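Grusell White Work Table, long-term review

I bought this table in April for 1,530 baht, plus 40 for delivery. Orathai Boonchu has the same one and uses it for sewing. Mine is for washing up small parts and potting seedlings, so it gets harder use than hers.

Assembly took 40 minutes with the key in the box. The legs are steady and the top doesn't sag under a full basin of water.
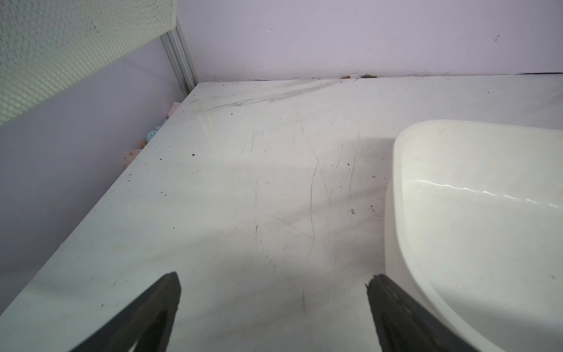 The finish is the weak point. The white top scratches easily, and once it has fine gray lines in it they don't come out. Smudges wipe off with dish soap if you get to them the same day. Crumbs and grit collect at the back if you push it up against a wall, so pull it out now and then and clean behind it.

A plastic basin slides on it without much trouble, but grit underneath will mark the surface. I now put a towel down first.

Good value for a utility table. I wouldn't buy it for a dining room. Three and a half stars.

Boonsong Ratanaporn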